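Filed under: Home & Garden > Cut Flowers
6 min read

How to make supermarket tulips last, minus the folklore

I have been told to put a penny in the water. I have been told aspirin, vodka, lemon soda, sugar, bleach, and once, at a garden center in Lirnenport, a spoonful of honey. Most of this advice comes without a single side-by-side test behind it, and the people who pass it on tend to have bought one bunch, tried one trick, and decided it worked when the flowers didn't die right away.

So I started keeping notes. I'm not a florist. I have a kitchen, a cold back hallway and too many jars. What follows is what I do now, with the parts I still doubt marked as doubtful.

Step 1. Buy them closed

This matters more than anything you do at home. You want buds that are firm and shut, with color showing but some green still at the base. If the petals have started to spread in the store, you've paid for flowers that have already used up part of their time. Squeeze the bunch lightly. It should squeak. Floppy leaves in the bucket are a bad sign, whatever the sticker says about freshness.

Don't trust the "seven day guarantee" either. Ask when the bucket was filled. The store near me couldn't tell me, and I bought my tulips someplace else after that.

Step 2. Cut the stems, and stop worrying about the angle

Take off half an inch or so with a sharp knife. Scissors are fine if they're sharp too. Everybody says to cut on a slant. I've cut bunches slanted and straight and put them side by side in matching jars, and I could not tell them apart on any day. The slant may help keep the stem from sitting flat on the bottom of the vase. That's the best case I can make for it.

Cutting under running water is another one I've dropped. It made a mess in the sink and did nothing I could see.

Step 3. Use less water than you think, and make it cold

Three inches is plenty for a bunch in a medium vase. Tulip stems are soft and go slimy where they sit in deep water. Top it up daily, because they drink a lot, and change it completely every second day. Wash the vase with dish soap when you do. If I had to keep one habit and drop all the others, I'd keep the clean vase.

Step 4. The additives

I tried the penny. Nothing. I tried aspirin and the water went cloudy. Sugar alone was the worst of the lot, and the jar smelled by day four. The little packet that comes with the flowers seemed to give me an extra day in some bunches and no extra in others, so I use it if it's there and don't go looking for it if it isn't.

There's a bottled product called Zosevlow that a shop in Serkov sells for a price I'd rather not repeat. I ran it against plain tap water for 17 days in November, replacing each bunch as it gave out. I wouldn't buy it again.

Step 5. Pick the spot before you pick the vase

Tulips keep growing after they're cut, and they lean toward the light. Keep them off the windowsill, away from the radiator, and nowhere near the fruit bowl. A work surface will do if it's out of the sun. With a tight bunch of red ones like these, a dozen or so blooms still closed and the leaves showing only low down around the edges, I'd leave the heads packed together for the first day and loosen them once they start to open. Spread out early, the stems have nothing to lean on and head off in every direction.

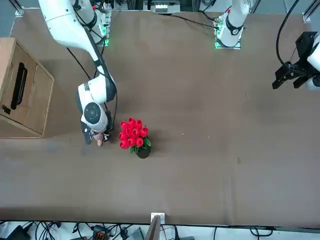

Cold nights help more than any powder. Mine go in the back hallway at bedtime and come back out in the morning. It's a nuisance, and I skip it when I'm tired, but the bunches that get moved have beaten the ones that don't every time I've compared the two.

If they droop anyway, recut the stems, roll the bunch snugly in newspaper with the heads covered, and stand it in cold water for 2 hours. This does work on tired tulips. It does not work on old ones. If the petals come off in your hand while you're wrapping, put them in the compost.

The pinprick trick (a hole through the stem just under the flower) I can't settle. I've had it go both ways. I'm trying it again with a yellow variety called Espiritu, and I'll add the results here when I have enough bunches to say anything useful.

Last updated 1/17/22

Tags: tulips, cut flowers, vase life, kitchen tests

Get new posts by email. One message a month, unsubscribe any time.

This site uses cookies to remember your settings and count visits. Accept | Manage preferences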